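4.2 Small things on the benchtop

Our Ridgeway households gave us more to think about at the kitchen bench than anywhere else in the home, and we were delighted by how much of daily life passes across it. Food preparation is only part of the story. Packets get put down and forgotten, tubes drift over from other rooms, and odds and ends settle wherever there is a free patch of surface. In the Flollard coding scheme we call these stray items "floaters", meaning anything on the bench with no agreed home of its own, and they proved a wonderfully rich category (our full set of notes runs to over 3,000 entries, and floaters turn up on nearly every page). A crumpled green and white package lying on a dark tabletop is a typical entry.

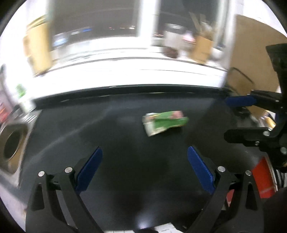
Is a crumpled packet to be coded as rubbish? Only when the householder has named it as rubbish, as plenty of packets are flattened and kept with something still inside.

That rule took a good deal of arguing to reach. Our first pass, carried out in October, coded packets by their condition, and the two coders disagreed so often that the category was close to useless. Going by the householder's own word settled most of it. It also brought out some lovely distinctions: one participant kept "finished" packets apart from "nearly finished" ones, and the second kind could stay on the bench for 10 days before anyone made a decision.

Cleaning gear behaves quite differently. Sponges, cloths and brushes nearly always have a home, usually within arm's reach of the sink, and people can say straight away where it is. Even so, they travel. A sponge picked up for a spill at one end of the bench is often put down there, and it then becomes a floater until the next wash-up. Squeeze tubes have the same habit – they are taken up for a moment and left wherever the hand happens to be. We found it useful to code the two together as "returning items", following the Gamness pilot, and to log the place each was picked up as well as the place it was set down.

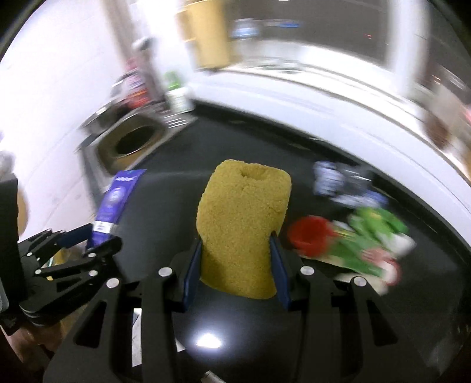
Figure 2. Returning items: yellow sponge (centre) and purple-blue squeeze tube (left), over the black countertop.

Dark, glossy benches deserve a note of their own. Several participants told us that every crumb and smear shows up on them, and they wiped down more often as a result. The Cireo homes, with their pale laminate, had a more relaxed routine, and floaters there stayed put for longer. We return to surface colour in Section 5.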